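Projects > Flastel > Tabletop tidying > README

November, Đặng

Flastel is a set of demonstrations of small clearing-up jobs done on a table with hand-held grippers. We put it together at Celoddale to check how close a machine is to doing such chores alone. The short answer for now is partway.

The set holds 311 demonstrations across 6 tasks. Each one has an outcome label and a task name. Failed attempts are kept and marked as failed.

Tasks with thin, soft items are the hardest. A policy trained on the set can close on a hard block and lift it, but with a crumpled tissue at the bottom of a bin it often closes too high, or pushes the tissue into a corner and stops.
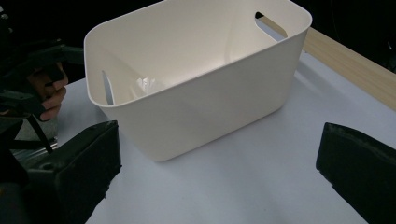
Randotano wrote back after reading the draft that a person empties a bin by tipping it over, and that a machine picking out one scrap at a time is doing a different job from the one people want done. Tipping is not in this version. It needs both grippers on the bin at the same moment, and we have only 11 attempts, too few to train on.

Known gaps:

- Only 2 bin shapes were used.
- Lids, liners and wet trash are not covered.
- Labels for the folding task were checked once, on a Friday, and need a second pass.

Please don't use the success labels to claim that a robot is ready for a kitchen or a packing line. They record what a person did with the tool in hand.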